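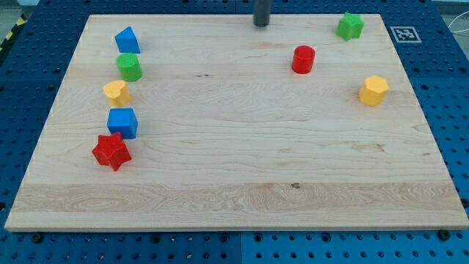
inkpot_sandwich

The Briltard Manga and Animation Fair is held in the Grewal Centre, which on other weekends is a curling rink. They take the ice out in May. The floor remembers it, though, and by mid-morning everyone who had come in sandals and a short-sleeved academy uniform was buying a hoodie from the nearest table. I don't think the hoodie table was placed beside the entrance by accident.

Admission was $5, or free if you came in costume. The definition of costume was generous. The man ahead of me in line argued that his grey suit made him the father from a spy comedy, and he was waved through. I paid. I had on a cardigan, and I suppose I could have claimed to be a librarian from any number of court romances, but you need to commit to these things before you reach the till.

There were 98 tables in the program, laid out on a map that had been printed sideways. I had a plan, which was to go directly to the Plitska booth, look at the new translations, and leave with one book. Plitska puts out the sort of shoujo I like best: palace intrigue, herbal medicine, a heroine who is good at paperwork, and a kissing scene somewhere around volume nine if everybody has behaved. They also have a habit of going quiet halfway through a series, and I wanted to see what they'd say about it in person.

What they said was "we're looking at it." I asked about a series that has been stuck on the same cliffhanger since I was in a different apartment. They were looking at it. I asked about the omnibus reprint. That was being looked at as well. In fairness, the person at the booth was very kind, gave me a bookmark, and let me flip through the sample volume of their new one, in which a disgraced astronomer is hired to forge horoscopes for an empress who can't stand her. I read two chapters standing up. The lettering is clean, the honorifics are left alone, and the translator has resisted giving the palace guards a cockney accent. I bought it, so the plan had held for the better part of an hour.

Then I found the used section.

One dealer had brought his whole back catalogue, and a sign over the boxes claimed 1,429 volumes. They were sorted by colour of spine. I asked whether there was another system underneath that one and was told it photographed well. If you happen to remember that the middle of your favourite historical series is teal, you are laughing. I do remember, as it happens, and I came away with volumes 6, 7 and 11, so there's still a hole in my shelf but a more interesting one.

The panels were upstairs, in the room where the curling club keeps its trophies. I went to the one on fantasy novels that have been turned into anime, mainly to sit down. The panel agreed that the book is usually better, apart from the times the anime has been better, and then spent the remaining half hour on whether food looks tastier drawn or painted. I have no complaints about that. There was a good point from the back row about how much court politics disappears once you have to fit it between an opening and an ending theme, and I'd have liked more of that and a little less about soup.

In the afternoon there was a screening of the first 2 episodes of Sundska, subtitled, on a projector that leaned green. Everybody on the ship looked seasick, which for the first episode was accurate. It's a slow thing about a river pilot's daughter who takes over her mother's route and keeps getting paid in information instead of money. The backgrounds are lovely, as far as I could judge through the green. The villain turns up with a fan and a very small dog, and the audience was on his side at once. I'd watch more of it. I'm told it gets a war later on, as they all do.

Lunch was a pork bun and a butter tart, eaten on a bleacher beside a full suit of foam armour whose owner had taken the gauntlets off to deal with a juice box. The coffee line merged with the autograph line at some point after noon and I believe a voice actor signed at least one cup.

Practical matters, if you're thinking of going next year. Parking is free but the lot is gravel, so be careful with wheeled luggage and long trains. Bring cash for the used dealers. Bring socks. The bus stop on the printed map is on the wrong side of the road.

Posted 5 June 2024

Comments

teal_spines: I think I was at the other end of that box! If you're after volume 8 I may have been the problem.

Guest: The armour was mine. It was apple juice. Thanks for the write-up.

rinkrat: They do the same colour sorting every year. I once asked for a title and he said "is it a red one?"

paperlantern: Did Plitska say anything about the fox physician series?

inkpot_sandwich: They're looking at it.

This site uses cookies to remember your preferences. By continuing to browse you agree to their use. Accept | Settings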